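The Slowest Salad in Town

By the time you read this, the garlic at the Canderine Street garden will have been dug, cured, braided, argued over and mostly eaten. What remains is hanging in a shed that used to be a ticket booth, back when the lot was a parking lot and people paid to be here.

I have rented a bed at Canderine Street for six seasons. I say rented, although the fee is 18 dollars a year and the gardener gets the better of the deal, provided you don't put a price on your knees. The bed is four feet by twelve. In a good summer it produces more zucchini than a person can give away and fewer carrots than a person can count on one hand. In a bad summer it's the same, minus the carrots.

The garden started as a drainage problem. The lot sits at the low corner of the Trindau neighborhood, and every spring the storm drains would give up and the asphalt would turn into a pond. The city looked at the cost of fixing it properly, looked away again, and let a group of neighbors tear up the pavement instead. Soil, they pointed out, drinks water. It took two years to get the permit and one weekend to break the blacktop. I wasn't there, but I've been told about that weekend so many times that I can feel the jackhammer in my wrists.

What they found underneath was more asphalt. Under that was a layer of brick rubble, and under the rubble was clay of the kind you could throw a decent vase with. So the beds went up instead of down. There are 106 of them now, framed in lumber that is supposed to last a decade and is starting to look as if it heard otherwise.

People wait for a bed at Canderine Street the way they wait for a kidney. I waited three years. In that time I read four books on vegetable gardening and formed strong opinions about mulch, all of which were wrong. The neighbor who gave me my first real advice had read none of the books. She looked at my seedlings, lined up in the wind like children at a bus stop, and told me to put them back in the house and go do something else for two weeks.

Doing something else is most of gardening. The other part is eating what you have, when you have it, in the amounts in which it arrives. A supermarket lets you believe that strawberries and eggplant and spinach are friends who all turn up at the same party. In a four-by-twelve bed they have barely met. The strawberries come in June, over ten frantic days, and the slugs have read the same calendar. The spinach is over by then. The eggplant, where I live, is a rumor.

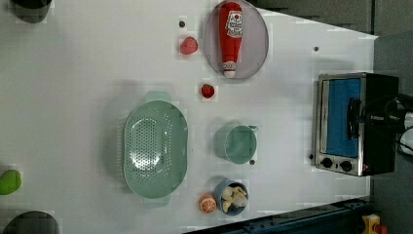
Two strawberries, a bottle of ketchup and a pale green colander.

The most popular variety at Canderine Street is a tomato called Caltach. You won't find it in the big catalogs. It came in with one of the original gardeners, who had it from an aunt, who had it from someone on a ferry, and each fall the seed gets passed around in pill bottles and coin envelopes. It is an ugly tomato. It has shoulders. It splits if you so much as mention rain, and the skin could resole a shoe. But cut one open in late August and stand over the sink with the salt, and you'll understand why people who can't agree on the hose schedule will agree on this.

The hose schedule deserves an article of its own, and I have been asked not to write it. There are two spigots. The even-numbered beds water in the morning and the odd-numbered beds in the evening, a rule that held up well until the beds were renumbered. There is now a chalkboard. There is also a second chalkboard, which corrects the first.

Then there is compost, on which the garden has split into something like religions. One camp turns its heap every few days with a pitchfork and takes its temperature with a long steel probe. The other camp throws everything in a corner and walks away. I have used the results of both and can't tell them apart, an observation that made me briefly unpopular with everybody. The hot-heap people did win one round two summers ago, when the lazy heap sprouted 11 feet of pumpkin vine and swallowed a bench. On the other hand, we got pumpkins. And the bench wasn't comfortable.

Last season the garden kept a harvest log for the first time. It was a condition of the grant that paid for the new rain tanks, which came from a supplier called De Bruijn and arrived in a shade of green not found in any plant. Everybody was to weigh what they picked on a kitchen scale by the gate and write it down. The total came to 1,347 pounds. That figure leaves out whatever was eaten between the bed and the gate, and by my own conduct I'd say the true number is a good deal higher. Cherry tomatoes, in particular, almost never make it to the scale.

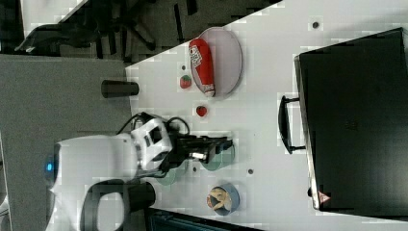
It also leaves out the flowers, which the grant didn't ask about, and the basil, which weighs nothing and takes over everything. I've come to think the log was measuring the wrong end of things anyway. A pound of snap peas takes me a whole spring of string, stakes and muttering. My cousin can buy the same pound in the time it takes to park. If I charged for my hours, each of those peas would be served under a glass dome.

My failures have been less widely reported. There was the year of the leeks, which I planted in November on the advice of a podcast recorded in another hemisphere. There was the melon. I grew one melon, over four months, in a sling made from an old pair of tights, and visited it the way you'd visit a relative. It tasted like a cucumber that had been to college.

This winter the frames on the west side will be replaced, bed by bed, and mine is on the list. I'll have to empty it, which means shoveling six years of improved dirt onto a tarp and finding out what I've lost in there. One trowel, for certain. A good glove, left hand. Possibly a carrot.

In the meantime there are beans to pick, and they don't care how anyone feels about beans. They've gone from charming to leathery over a long weekend, and I've already left a bag on every porch on my block. The next round goes to the block after that, before it gets light.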